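Home | Projects | Reports | Staff | Contact
Print this page | E-mail this page

Automating Sleeve Handling in a Records Office: Effects on the Clerks' Work

Toshio Hattori
Supervised placement report, final version

1. Background

Dullismont keeps membership and access cards for several employers at its office in Gitunby. Cards are stored in holders with plastic sleeves. Twice a year every holder is opened, each sleeve is turned, the card is checked against the register and the holder is closed again. The November check covered 1,288 holders. Until this year the whole job was done by hand by the registry clerks, in blocks fitted between telephone duty and post.

The purpose of the placement was to study what happens to the clerks' work when the opening and turning is given to a robot arm. The arm's speed is treated only where it affects staff. The control software, called Pedeo in the office, was already installed when the placement began and its design is outside the scope of this report.

2. The task

The manual job has four steps: open the snap, lay the holder flat, turn the sleeves one at a time, read the card. Clerks described the third step as the tiring one. Sleeves stick together, and the usual remedy is a dampened fingertip or a rubber thimble. The arm has neither. It has to get one finger behind the edge of a sleeve and close on it without taking the next sleeve as well.
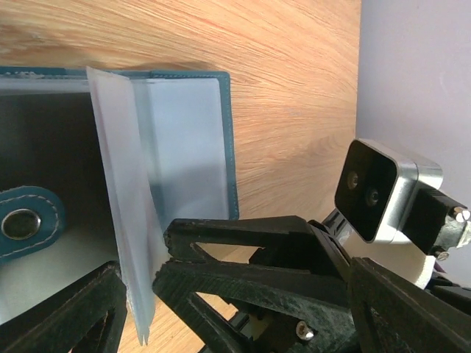

Figure 1. Gripper at an upright sleeve in an open teal holder.

Soft plastic was the main source of difficulty. A sleeve that stands away from the stack gives the fingers an edge to approach, but it can also fold or wrinkle, and its position changes from one holder to the next. The closing strap is a second problem. If it falls inwards after the snap is released, it lies over the sleeves and must be moved or worked around. Clerks do this without thinking about it, and none of them mentioned the strap when first asked to list the steps. It was added to the task sheet after the first trial.

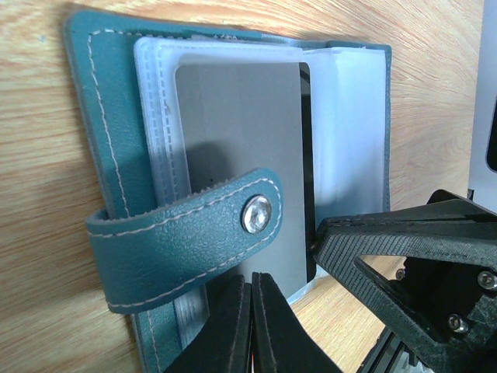
A holder is treated as finished when every card has been shown to the reader and matched. If a sleeve cannot be turned, the arm stops and the holder goes to a clerk. The limit was set at 2 attempts per sleeve. A higher limit was tried and withdrawn, as the clerk on duty ended up watching the arm and waiting for it to fail.

3. Method

A batch of 800 holders was assigned to the arm and the rest were checked by hand in the usual way. I observed the morning and afternoon sessions, kept a log of interruptions and interviewed the clerks before and after the check. Interview notes were returned to them for correction. Two clerks asked for changes, which were made.

4. Findings

4.1 Content of the work. Turning sleeves was replaced by loading, clearing stops and settling mismatches. The clerks preferred settling mismatches to any other part of the job. Opinions on loading were poor: it is repetitive, and its timing is set by the machine.

4.2 Interruptions. Under the manual system a clerk could leave a holder open, take a call and return to it. With the arm running, a stop produces a tone, and clerks reported that they felt obliged to answer it at once. Calls were put on hold more often as a result.

4.3 Skill. Experienced clerks notice worn snaps and split sleeves as they go and set those holders aside for repair. The arm makes no such check. This part of the work had never been written down, and it was missed in the original plan drawn up by the contractor, Jansen.

4.4 Responsibility. Staff were unsure who should sign the register for a holder the arm had handled. In practice the clerk who loaded it signed, without having seen the cards. Several were unhappy with this.

5. Recommendations

The stop tone should be replaced by a light, with stopped holders held in a queue until a clerk is free. Loading should be shared by rota in short turns. A visual check of snap and sleeves should be added at loading and recorded on the task sheet. The register needs a separate column for holders checked by machine, so that a clerk's signature covers only what that clerk has seen.

6. Limits of the study

One office and one check were studied. The clerks knew they were being observed, and the arm was new to them. The interviews should be repeated after the next check, when loading has become routine.

Back to Reports | Print this page | E-mail this page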